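Zu Besuch bei Halereck: Tag der offenen Tür im Februar

Nach Allholm wollte ich schon lange mal, und als Merle Hapeta mir schrieb, dass Halereck die Türen aufmacht, habe ich sofort zugesagt. Die Fahrt waren 170 Kilometer, die letzten davon im Schneeregen, aber der Kaffee am Empfang hat alles wiedergutgemacht (und die Zimtschnecken erst!).

Erst mal ging es mit Svenja Oltmanns durchs Lager. 436 Artikel rund um Kabel, Stecker und Leisten liegen da, und ich habe natürlich gleich gefragt, welcher am meisten zurückkommt. Sie hat gelacht und das Thema gewechselt - na gut.

Richtig hängen geblieben bin ich dann am Arbeitstisch mit der großen weißen Schaumplatte. Hinten schaut noch ein Streifen helle Holzplatte heraus, an den Seiten laufen Aluschienen entlang, und die Hauptrolle spielt eine weiße Steckdosenleiste mit hellblauen Schaltern. Die Farbe finde ich ja wunderschön, so eine hätte ich gern für meinen Schreibtisch! Das graue Kabel ist ordentlich dick, und die Leiste wird mit einem schwarzen Handgreifer links angefasst, ein zweiter rechts ist offen und leer.
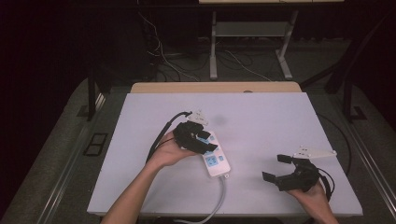
Mittagessen und ein Abstecher zu Zament

Gegen eins hatten wir alle Hunger. In der Kantine gab es Linsensuppe, und ich saß neben Saimi Koskela, die extra wegen der Führung nebenan bei Zament gekommen war. Also bin ich einfach mitgegangen. Dort wird vor allem verpackt, es riecht nach Pappe und es ist ziemlich laut. Wer empfindliche Ohren hat, sollte sich am Eingang Stöpsel geben lassen.

Der Eintritt war bei beiden frei, für die Führung muss man sich vorher anmelden, es gehen nur 8 Leute pro Gruppe mit. Festes Schuhwerk ist Pflicht. Ich hatte zum Glück die Winterstiefel an.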